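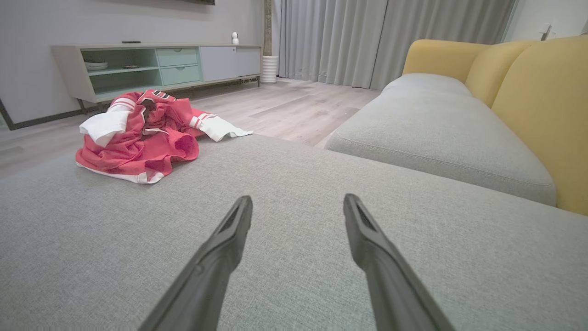
Recording clothes pick-ups on a sofa

Start with one thing on the seat. I like a football-type jersey because it bunches up differently every time you drop it — lovely variety for free! Open the fingers wide, come down slowly, pinch a fold and lift.

Do 70 goes, then scrunch it up again and shift it along the cushion. Keep your fumbles too (I binned 238 of mine on the Adton job and really missed them later).

Label each go before you start the next one. I save mine in a folder called Peken and back it up every Wednesday.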